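My small war with wet socks

I moved to this flat in June and the first thing I learned is that there is no place for drying clothes. There is no balcony, and the window opens only the width of my hand. In my parents' house we had a line across the whole yard, and I never thought about drying as a problem. It was just something the sun did.

Shirts and trousers I could manage, because they go over the doors. The small things were the trouble. Socks on the radiator become hard like biscuits, and they also fall behind it, and I have lost more than one in this way. So I began to look at the clip hangers which everybody's grandmother had, the plastic ones with clips along the bottom.

I bought mine in a household shop called Pichon. I paid 184 in our local money, and you can decide yourself if it is cheap. The yellow colour was not my first choice, but now I like it.

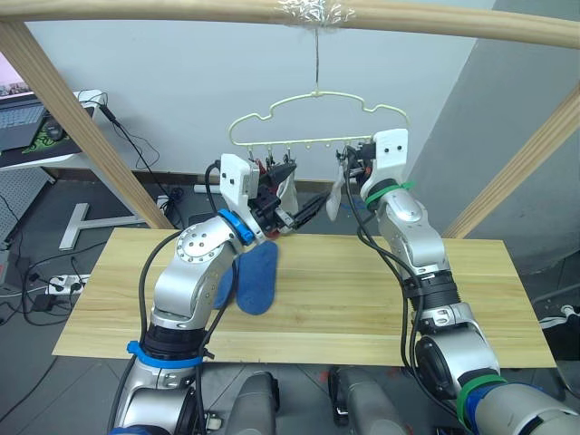 The cloud hanger on its bar, with small pieces first.

The bar is wood, with slanting posts at the sides, and it stands over the table. I had thought to put the hook directly on the bar, but the hanger was then too high for me and it slid to one side when the weight was not equal. A thin wire solved both things. I fixed it at the top with clear tape, many turns of it. It is not beautiful. My friend Kavitha Raju, who is much more practical than me, looked at the tape for a long moment and asked if I own a drill. I do not own a drill.

She also taught me how to hang socks, and I must admit that I did it wrong for my whole life. I used to clip them by the toe. In her family they clip by the cuff, so the water goes down to the toe and the elastic does not get pulled by the weight. At my home my mother does the opposite and says that the toe has the thickest part and must be near the air. I have tried both, and I am now on the side of the cuff, but please do not tell my mother.
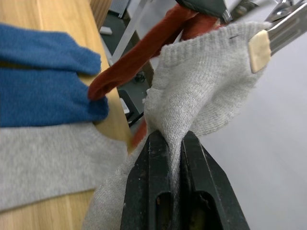
Thick socks need more patience than thin ones. I learned to pull them gently to their full length before they go up, otherwise they keep every fold and the heel stays damp until the next morning. The light grey knit is the worst for this, it is fuzzy and ribbed and it stretches a lot when you hold it at both ends. The rust-red ones are easier and I hang them first. I wash red things separately for the first few times, after one sad accident with a pillowcase.

I lay everything flat on the table before I start, so I can find the pairs. It sounds like too much work for socks, I know. But when the pairs hang beside each other, they come down together too, and I fold them immediately and they go in the drawer. Before, I had a bag only for single socks. It moved with me through two flats. 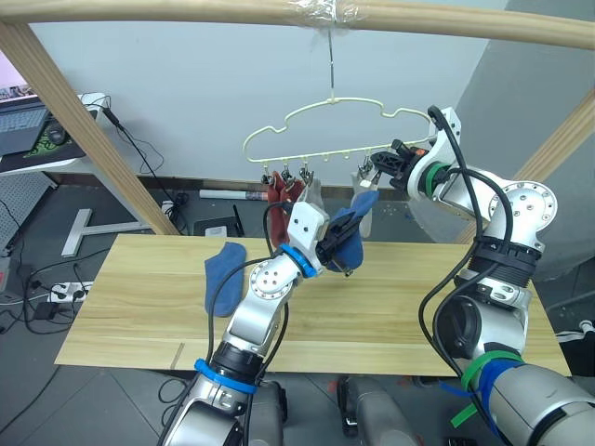

The balance is the other thing I had to learn. If you fill one side first, the whole hanger leans and the clips slide together in the low corner. Now I put one on the left, then one on the right, and continue like this. With heavy wool I leave some clips empty so the air can pass between.

My evening wash is usually ready at 9, and by breakfast the thin socks are dry. The thick ones I turn inside out and give them until lunch. If it is raining for many days I open the kitchen door also, and this helps more than I expected.

Next I want to find a solution for towels. If you have a small flat and no balcony, please write to me how you do it.

153 shares | 9 comments

Recent posts
Washing wool by hand in a small sink
What I keep in the drawer under the bed
Cleaning the Zirken kettle with vinegar
A week of soup from one pot
My first month in the new flat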